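Classroom Talk > Elementary > Rewards and Behavior

Thread: Dropping the prize box, what did you replace it with?

chalkandcoffee
Grade 3, 18 kids. I've had a prize box for years and I'm done with it. The erasers and little spinners get broken or fought over before lunch, and I pay for all of it. Has anyone gone to a points system or free privileges and kept it going past November? I need something I can run without a spreadsheet.

mrs_t_room12
I switched to coupons. Sit in my chair, shoes off for the afternoon, pick the read-aloud, eat lunch with a friend at the back table. Printed once on card stock. The kids asked about the toys for a week and then stopped.

northhallway
We use class points, not individual. The whole room works toward 3000 by winter break. Points come from quiet transitions, cleanup and returned library books. When they get there we have a game afternoon. I keep the total on the whiteboard and change it at the end of the day.

chalkandcoffee
3000 seems like a lot. Do they lose interest?

northhallway
I give them out in big amounts. A good cleanup is 15, a good day with a sub can be a couple hundred. We're at 489 now and they still check the board when they walk in. I tried a goal of 100 once and they hit it too fast.

gradefourguy
I'm going to disagree with most of this. Whole-class points punish the kids who do the right thing every day. I had two students last year who could sink the total by themselves and everyone knew it. It got ugly at recess. I'd keep rewards individual or skip them.

northhallway
I never take points away, so nobody can sink it. They only earn.

gradefourguy
Not earning because of one table feels the same to a nine-year-old.

mrs_t_room12
I've seen it go both ways. With a kind group it was fine. With my class two years ago I would not have tried it.

plainpaperplanner
Our school in Ustolden bought the Velby app for this. It tracks points per child and parents can see them. I used it for one term. It worked, but I spent too much of the day tapping on a tablet, and I got emails in the evening asking why someone got two points and someone else got three. I went back to paper tickets in a jar.

chalkandcoffee
Can you turn off the parent view?

plainpaperplanner
Not on the version we had. The office might be able to.

second_floor_sub
As a sub, please leave whatever system you use in writing. I've walked into rooms where the kids told me they get ten minutes of free time for every ticket. Maybe they do. I had no way to check.

mrs_t_room12
Good point. Mine is on the inside cover of the sub binder, one half page.

birkar_k2
I teach K-2 at Birkar and we don't give prizes at all. We write notes home. Each child gets one every three weeks, and I keep a class list so I don't miss anyone. It says one specific thing, like "helped put away the blocks without being asked." Parents keep them. It takes me a few minutes after dismissal.
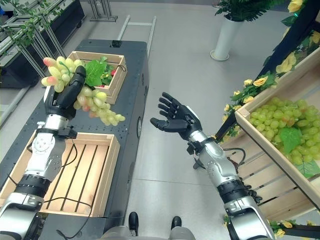

Veres Elementary Support Team
Posts: over 3000

veres_support
We went through this at our building last year. What we settled on was letting each teacher pick, with two rules. No food, and nothing a child can lose once it's been earned. The second rule ended most of the complaints. Before that, some rooms were taking tickets back for talking, and kids were hiding them in their desks.

gradefourguy
I can agree with the second rule. No food is going to be hard to sell in my hallway. Popcorn is the only thing my class asks for.

veres_support
We have several allergies, so it wasn't up for a vote. Other schools may be able to handle it differently.

chalkandcoffee
Thanks, this helps. I think I'll start with the coupons and do the notes home on the side. I don't think this group is ready for class points. Does anyone have a coupon list I can copy? I have the chair, the shoes and the read-aloud.

mrs_t_room12
Line leader for the day, use the good markers, write on the whiteboard during indoor recess, choose the brain break, move your desk for a day. Leave out homework passes. I had a kid save six of them and use them all in one week.

chalkandcoffee
No homework passes, got it. Printing these tonight.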